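Light Duties

At Botell we take old computers apart and put the good pieces into slightly less old computers. I did this by hand until March, when the company leased an arm from Movico and promoted me to Motion Supervisor. The raise was 42 cents an hour. My motion was no longer required, only my supervision.

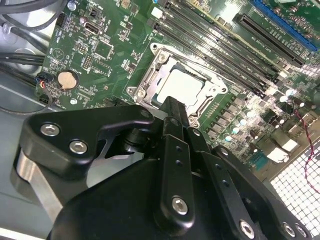
The First Shift

The arm does not hum, take lunch or have views on the thermostat. I used to have all three going by ten in the morning. My new job was to stand near the bench with a tablet and press Continue whenever it asked, and it asked like a nervous dinner guest.

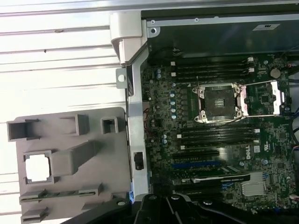
So who gets the blame when a pin is bent?

Whoever pressed Continue last. It's on page 2 of the Ledesma agreement, just under the part about shared success.

The old crew went to Carkis, across the parking lot, where they still use fingers. I could see them through the window at break time, dropping screws and swearing. I missed the swearing most. I tried a little on my own, but the tablet took it for a voice command and opened the settings.

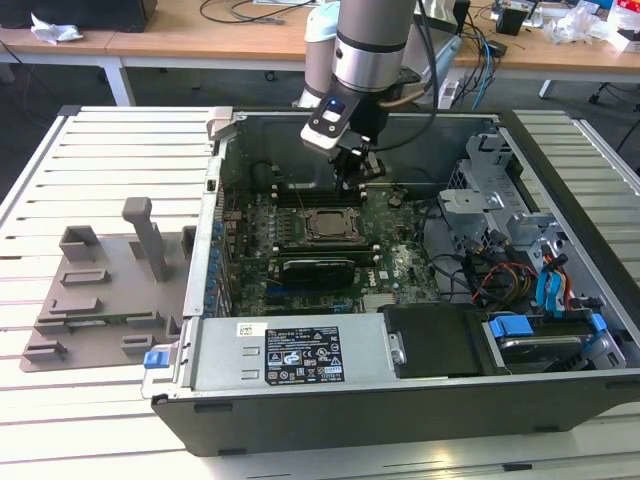 By summer I had started talking to the arm in a normal tone. I told it which boards were stubborn and how my wrist used to ache after a long row of sockets. It went on with its work - up to 2 boards before lunch, on a good day - and my wrist felt wonderful. I resented that. 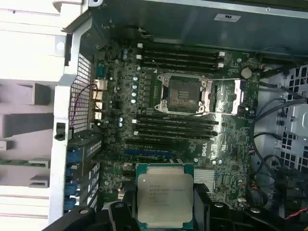 One afternoon the tablet asked me to confirm that I was still present. I thought it over longer than the timer allowed. The arm stopped. I put down the tablet, rolled up my sleeves and reached for a screwdriver, and an alarm went off until I pressed Continue.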